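### 3.2 Wiping down and storing the Tveit 918 label printer

Clean the print head after every 3 rolls, or sooner if the barcodes come out with white streaks.

1. Switch the printer off and unplug it. Wait 2 minutes.
2. Press both side tabs and raise the lid until it locks.
3. Lift out the roll and the spindle.
4. Wipe the print head in one direction with a Tradel swab. Do not scrub.
5. Let the head dry, refit the roll, and close the lid.

**Caution:** Do not use a blade to remove stuck labels.

**Note:** Firmware 21 resets the cleaning counter on its own. On older firmware, hold FEED until the light blinks.

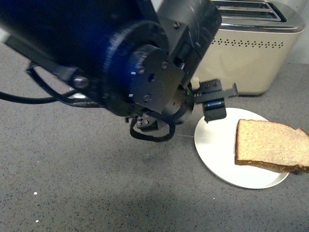
Asset labels printed on the 918 need a clean, flat surface. Wipe the spot with alcohol before applying the label. Scuffed housings and ridged rims, as on the black arm, hold labels poorly; choose a smooth, flat area clear of screws and moving joints. Press from the center outward.

Spare spindles: Catero, part list 2.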